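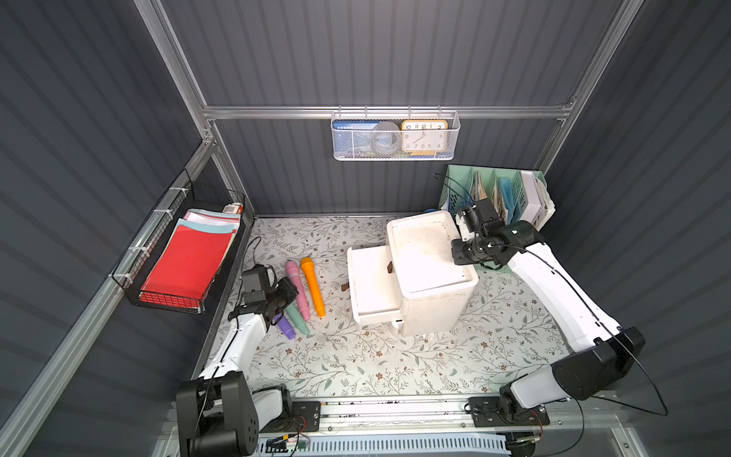 When two arms share one workspace, the first thing worth sorting out in software is who is allowed to be where, and when. I put this off for a long time on our cell in Pusbridge, and I'd like to save you a few of the evenings I spent on it. My planner treated each arm as if it lived alone and then checked for collisions at the end, which works nicely until both grippers want the middle of the floor. Our test task is a good one for this, with four toy microphones lying on the left side of the mat and a white box with a drawer near the center, the left gripper over the microphones and the right one up at the corner of the box. Each arm has plenty to do by itself, but the drawer sits in the part of the floor that both of them can reach, and that's where the arguments start.

What follows is how I set up shared zones in Cenon, the small planning layer we use on top of the arm drivers, along with Obi, the task runner that sends it goals. If you use something else, don't worry, most of it carries over. You'll need both arms calibrated to one common base frame before you begin. If your two arms disagree about where the center of the table is, fix that first and come back later with a fresh cup of coffee!

Step 1. Put everything in one frame

Pick one origin and stick to it. I use the midpoint of the rail between the two arm bases, with x running to the right, y running toward the back wall, and z up. All zones, goals and obstacles are written in this frame, in millimeters. Cenon will happily accept a goal in an arm's own base frame, and I'd ask you, as a friend, never to let it. In the config, set goal_frame to "cell" for both arms, and set strict_frames to true so that anything else gets rejected at load time.

Step 2. Draw the zones

You want three of them to start: left, right and shared. Resist the urge to draw more. My first version had a separate zone for nearly every object on the mat, and the arms spent most of their time politely waiting for one another like two people at a narrow door.

The left and right zones are plain boxes. The shared zone is a box too, and should cover the drawer at its full travel, plus a margin for the gripper and whatever it might be carrying. I made mine 500 mm wide. Measure with the drawer all the way open, even if your task usually starts with it partway – an object that moves takes up all the space it can ever move through, as far as the zone is concerned.

The zones section of the config looks like this:

zones:
 left: owner = left_arm
 right: owner = right_arm
 shared: owner = none, width = 500, lock = required

Don't forget the elbow. It's tempting to think only about fingertips, but a long upper segment reaching diagonally across the cell can sit in the shared zone while its gripper is somewhere else entirely. Set check_links to "all" and Cenon will test every link against the zone, not only the tool.

Step 3. Add the lock

A zone with lock = required can be held by one arm at a time. Before planning a motion that enters it, the arm asks for the lock; if the other arm has it, the request goes in a queue. The part that took me longest to get right was when to let go. I used to release the lock when the gripper opened, which sounds sensible, but the arm is still standing right there in the zone. Release it when the last link has left, and let the software decide that from joint positions.

In Obi, a task step that needs the zone gets wrapped like so:

acquire shared
move right_arm to drawer_handle_approach
close gripper
pull drawer
open gripper
move right_arm to right_home
release shared

The release line is a request. Cenon holds on to the lock until the links are clear, and then hands it to whoever is next. Set the wait timeout fairly long at first. Mine is 40 seconds, and when it runs out the waiting arm goes back to its home pose and reports the step as blocked.

Step 4. Let the other arm keep busy

Now for the fun part. While the right arm has the shared zone, the left arm can still plan and move anywhere in its own. Microphones lying close together are slow to pick up cleanly, so it makes sense to do the grasp while the drawer is being handled, and ask for the lock only when there's something in the gripper ready to be put away. Split the task at that point: everything up to the lift goes before acquire, everything after the lift goes inside.

Choose a waiting pose for the arm that's holding an object. I keep mine well back from the zone edge, with the wrist high, so the next plan starts from somewhere comfortable. Planning from right up against a boundary tends to give you strange, loopy paths.

Step 5. Run it dry, then read the log

Turn on dry_run and let Obi send the whole task with the motors off. I ran 388 dry cycles overnight in February before letting both arms loose together, and the log came to 2,076 lock requests. Search it for the word "blocked" first. Then look for any wait that ends in a timeout with the other arm sitting at home, as this nearly always points to a lock that was never released, usually on an error path. Every early exit in your task file needs its own release line. Mine was missing one after a failed grasp.

When the dry log is clean, go live at low speed, with a hand near the stop button, and watch the elbows.

A few settings I'd start from

margin = 30 for the shared zone, going up if you carry long objects
queue = first_come, until you have a good cause to change it
check_links = all
on_timeout = go_home

If you're upgrading from the older Nultedport config format, note that zone widths there were given from the center to one side, so your numbers need doubling. The converter leaves them as they are and prints a warning that's easy to scroll past.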